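Visit Report: Manipulation Cell at the Ernuven Laboratory, Olau

Submitted to the members of the Ruchti Technical Exchange by Hubert Strebel

The April visit of the Exchange was given over to a single subject: the daily upkeep of one robot cell. Five members traveled to Olau, where they were received at 9 a.m. by Wendelin Baumgartner, head of the laboratory, and Ye-ji Yeom, the technician responsible for the cell. After sign-in and a short safety briefing, the group moved directly to the work area.

The cell is used for handling trials with plastic bowls and cups. The arm works from above over a table covered with a dark green cloth, and the pieces are set out in strong colors against it. Ms. Yeom explained that the cloth was chosen after trials on a bare tabletop, where glare from the ceiling lights had interfered with the detection of rims. Bowls are picked up by the rim. A cup may be standing or lying on its side when a run begins, and both positions are accepted in the log.

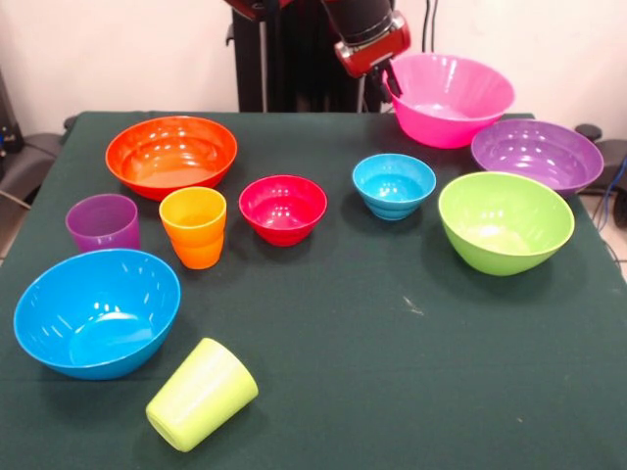 Much of the morning's discussion concerned the gripper fingers. The laboratory inspects them at the start of each working day and replaces them as a pair, even when only one shows wear. Ms. Yeom keeps the removed pairs in labeled bags with the run number written on each. The present pair was fitted at run 1,671. Noman Rizvi asked whether the softer pads sold by Dakach had been considered. They had been tried over the winter and withdrawn, as the laboratory found that they picked up lint from the cloth and had to be cleaned too often.

Calibration is checked before the first run and again after lunch. The operator brings the arm to a set of 16 reference points and records the error at each. If two or more points fall outside the limit, the cell is stopped and the mounting bolts are checked before any change is made in software. Mr. Baumgartner was firm on this order of work. In an earlier season, a loose bolt had been corrected for in software over several weeks, and the data from that period had to be set aside.

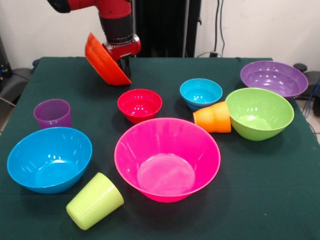

Cable care received more attention than the members had expected. The cables are examined weekly for rubbing, and the ties are cut and renewed once a month. Adalberto Holanda described a similar routine at his own plant, where the ties are color-coded by month, and Ms. Yeom asked him to send the details.

The cloth itself is brushed down at the end of each day and washed every second week. Small wrinkles are tolerated. A fold high enough to tip a cup is smoothed out by hand, with the arm in its parked position and the stop button pressed. The bowls and cups are wiped with a damp cloth and mild soap; solvent cleaners are not permitted in the cell.

The visit closed with a review of the maintenance log, which is kept on paper and copied to the laboratory's server each evening. Members who wish to receive the blank log sheet may request it from the Exchange office. Mr. Rizvi will circulate his notes on finger wear separately.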